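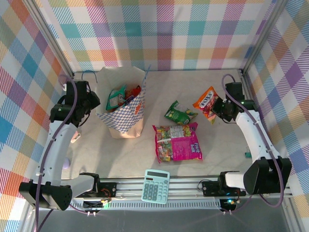
Every spring I get asked how I keep my dock lines soft, and the answer is that I wash them, which surprises people more than it should! Salt crystals sit inside the braid and saw away at the fibers, and a line that has gone stiff as a broom handle will often come back after a good soak. I let mine sit overnight in a tub of lukewarm water with a small squirt of mild dish soap, then rinse until the water runs clear. Please don't use bleach, however green the line looks.

If you use the washing machine (I do, when my wife is out), daisy-chain the line first and put it inside an old pillowcase tied shut. Cold water, gentle cycle, no spin if your machine allows it. Then hang it in big loose loops in the shade. I leave mine for 3 days, longer if the weather is damp, and I never put rope in the dryer.

While it hangs, run it through your fingers from one end to the other. You're feeling for flat spots, hard lumps and fuzz. A little fuzz is fine. A flat spot that won't round out again means that piece gets cut off and goes to the garden, where it can tie up beans for years.
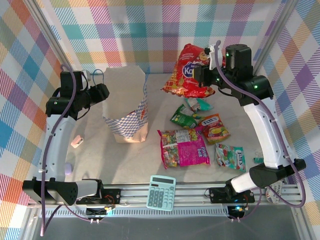 Last edited 2nd February by Omprakash Bhatt

Now, leftover boat paint. Wipe the rim of the can before the lid goes back on, every single time, and press the lid down with a rubber mallet and a scrap of wood so it doesn't buckle. Write the color and the month you opened it on the side, not the lid, or you'll be lifting cans off the shelf to read them. I had a can of Petersen gray from one November that was still perfectly good the next, kept indoors away from frost.

Two-part paints are another matter. Once you've mixed them the clock is running, so mix small batches and let the extra harden outdoors in its tray, away from anything that burns.

Comments (3)

Fira: The pillowcase trick works! My old lines came out so soft I thought they were new ones.

Zekero: Does fabric softener hurt?

Omprakash Bhatt: A capful in the last rinse has never bothered my nylon lines, but check what the maker says, and skip it on anything you climb with.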